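Laundry Club, Week Whatever It Is Now

The Skornex student robotics club would like it known that it is still trying to fold things. Members who joined for the explosions (the poster did not promise any, but it did not rule them out) have mostly stayed, and a few have become unexpectedly strict about hems.

For anyone new to this newsletter, we have two arms, a table, a basket of cloths and a competition entry at Zonalberg in July. The task for the junior division sounds like something your mum would shout up the stairs: take the items out of the basket, flatten them, fold them, stack them. Teams get seventeen minutes. A person could do it in one, while on the phone.

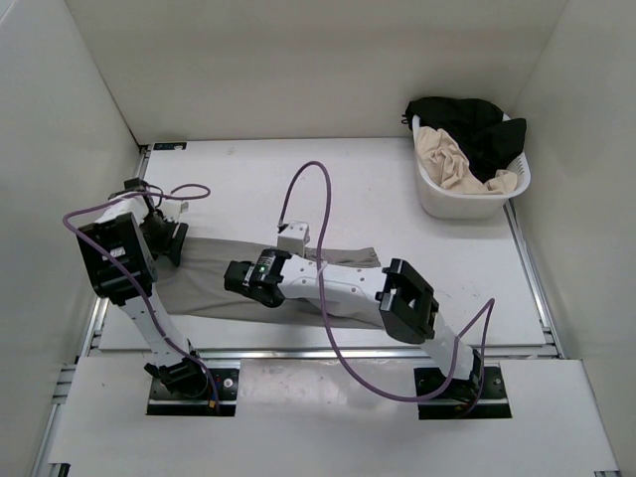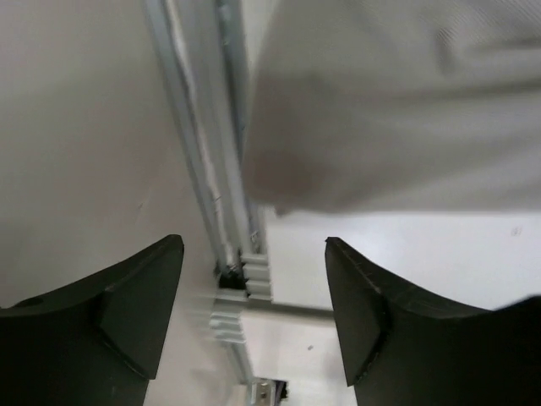 The trouble with cloth, as Karabo Msimang explained to the first years at some length, is that it has no opinion about what shape it is. A block stays a block when you look away. A tea towel has to be met afresh every time, and it helps if both arms agree on which bit is the corner. Our early software was very confident about corners. It found them in creases, in shadows and once in Grímur's sleeve, which is why the rule about sleeves is now on the door.

Ruoxi Qin has rewritten the corner finder over the holidays and called it Plustard, for reasons she declines to give. Plustard is slower than the old one and a good deal more modest. When it isn't sure, it asks for a second look from the wrist camera, and only then does it commit the gripper. We have come to find this restful. The previous version went at the fabric like someone looking for keys.

All of this runs on practice runs driven by hand, and that is where the rest of you come in. Each session, one member steers the arms through a fold while another keeps the log and tries not to give advice. As of January 5, 2019 the log stands at 1,715 usable runs. Eyvindur Blöndal, who does our sums, reckons we want 2,599 before we start the final round of training. Asked where he got such an exact number, he said it came out of a spreadsheet, and offered to show us the spreadsheet. We took his word for it.

A run counts as usable if the item ends up folded and the log is filled in. It does not have to be pretty. In fact Brynhildur Egilsson, who supervises us with great patience and a very large flask, would like a few more runs where something goes a bit wrong and gets put right, since so far the software has mostly watched people who know what they are doing. If you have been holding back out of embarrassment, your moment has come. Drop a corner, pick it up again, write it down.

Some housekeeping, while we have you.

Please bring cloths. We have plenty of plain ones and the competition rules allow stripes, checks and "one garment with sleeves", a phrase that has cast a shadow over several meetings. Old T-shirts are ideal. Wash them first. Anything with sequins will be returned to its owner.

Check the cables before you start and leave slack for the full reach. If an arm stops by itself, leave it alone and fetch whoever is supervising. Pushing it is not encouragement.

Do not fold the next person's cloths for them at the end of your session. It is a kind thought, but the task starts from a messy basket and somebody then has to go round undoing your good work. Scrunch, drop, go home.

We also need four people for the Zonalberg trip, plus a reserve. Two will run the arms, one will keep time and one will talk to the judges, who like to wander over and ask how it works at the exact moment it doesn't. Grímur Hjaltadóttir is keen to do the talking. Anyone else who is keen should tell Brynhildur soon, as Grímur has started rehearsing.

Last year's junior winners, Byun, got through their whole basket with time to spare and then stood about looking relaxed, which we felt was unnecessary. Their write-up is pinned inside the cupboard door. Read the part about smoothing the cloth before the second fold - we think we have been doing it too late - and ignore what Karabo has drawn in the margin.

Sign-up sheet for practice slots is in the usual place, under the flask.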